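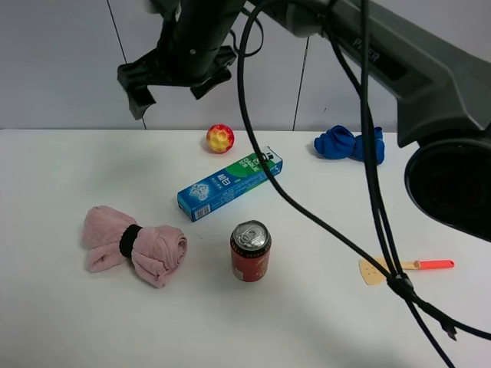
What should we ask at the Corkutis open day?

Posted 03/09/2020 by Temdale_Parent

I'm taking 34 eighth graders to the robot arm demonstration at Corkutis in April. The booking form says each group gets one demo and then a talk with the staff. None of us teachers has a robotics background. What is worth asking, and do we need to bring anything?

Kiprono Nzioka

I went with a group from Obura last year. Ask what happens when the arm misses a pickup. We asked that and the operator talked for most of our slot. Also ask how they choose the objects, and whether soft things like cloth are harder for it than boxes and cans. Split the class in 2 if they let you, as the kids in the back couldn't see the table. You don't need to bring anything except the signed forms. Bags go in lockers, so have them leave phones on the bus or keep them in a pocket.

vinetti451

Parking is bad. The bus has to use the Vinetti lot and it's a 300 yard walk.

Marlow_T

Can't help with the robot part but our group had to wait outside until our exact time. Bring jackets.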